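Trallis Bed Linen Set - User Guide
Section 8: Making Up the Bed and Clearing Small Items

This section covers the flat sheet, the pillowcases and the clearing of the bed surface before linen is fitted or removed. Washing and drying are covered in Section 19.
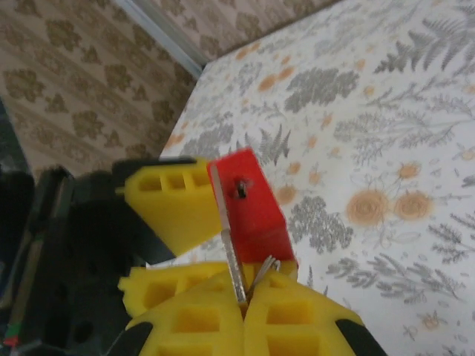 The instructions apply to single and double beds. For beds with a footboard, read the note after step 6 before starting.

8.1 Before you start

Read the care label sewn into the hem. Labels marked Trallis or Jestico follow the same instructions, but the two ranges are cut to different lengths and should not be mixed on one bed.

New linen must be washed once before use. Wash printed sheets separately the first time.

CAUTION: Keys, blades, loose wire and other narrow metal items can pull threads or cut the fabric. Do not drag them across the sheet. Pick them up and set them down on a hard surface away from the bed.

8.2 Clearing the bed

1. Remove bags, clothing and anything else lying on the bed.

2. Lift small metal items straight up. Hold a key tag or key case by its solid part, with the metal end pointing away from the fabric.

3. If a wire loop or key ring has caught in the weave, stop. Hold the fabric flat with one hand and turn the loop back the way it went in. Do not pull.

4. Run a flat hand over the surface from head to foot. Small items tend to collect along the pillow edge and in folds near the foot of the bed.

5. Place everything in a tray or shallow box until the bed is made.

Note: If a thread has been pulled, do not cut it. Stretch the fabric gently on the diagonal, first one way and then the other, until the loop settles. A loop that remains can be worked through to the back with a blunt needle.

8.3 Fitting the flat sheet

1. Check that the mattress is square on the base and that the mattress protector lies flat.

2. Find the wide hem. It goes at the head of the bed.

3. Lay the folded sheet across the middle of the mattress and open it toward both sides. On printed sheets, the printed side faces up.

4. Adjust the sheet until the overhang is equal on the left and right. On patterned linen, use the hems for this and not the pattern. Fern fronds, branches and blossoms are scattered across the cloth and do not run parallel to the edge.

5. Tuck in the foot end first. Keep the sheet taut but do not stretch it.

6. Fold the corners. Lift the side edge 50 cm from the foot, lay it on top of the mattress, tuck in the part that hangs down, then lower the side edge and tuck it under.

Note: With a footboard, tuck the foot end by hand from the side of the bed. Do not push the linen down with a ruler, a spatula or any other hard tool.

7. Repeat at the other corner.

8. Smooth the sheet from the center outward. Creases left after washing will relax overnight - ironing is optional.

8.4 Pillowcases

1. Turn the case inside out and put both hands into the far corners.

2. Grip the pillow through the corners and shake the case down over it.

3. Fold the inner flap over the pillow end. The open end faces away from the door or toward the center of the bed, as preferred.

Do not hold the pillow under the chin while fitting the case if the linen is intended for guests.

8.5 Using the bed as a work surface

The linen is not designed for sorting tools, keys or electrical parts. If the bed has to be used this way, cover it with a folded blanket or a Horobets protective throw (sold separately). Light-colored sheets show metal marks and grease readily.

CAUTION: Do not leave batteries, or devices that are charging, on the bed.

8.6 Marks from metal items

Gray rub marks: dab with a damp white cloth and a little liquid soap. Rinse with a second damp cloth. Do not scrub over printed areas.

Rust spots: do not use chlorine bleach. Apply lemon juice to white areas only, leave for 2 hours out of direct sun, then wash as described in Section 19.

Small cuts: close with a few stitches before the next wash. A cut within the hem can be left if the stitching is intact.

Replacement sheets and pillowcases are listed in the Vindulov spare parts sheet. Quote the number printed on the back of the care label when ordering.

Section revised 2020-05-13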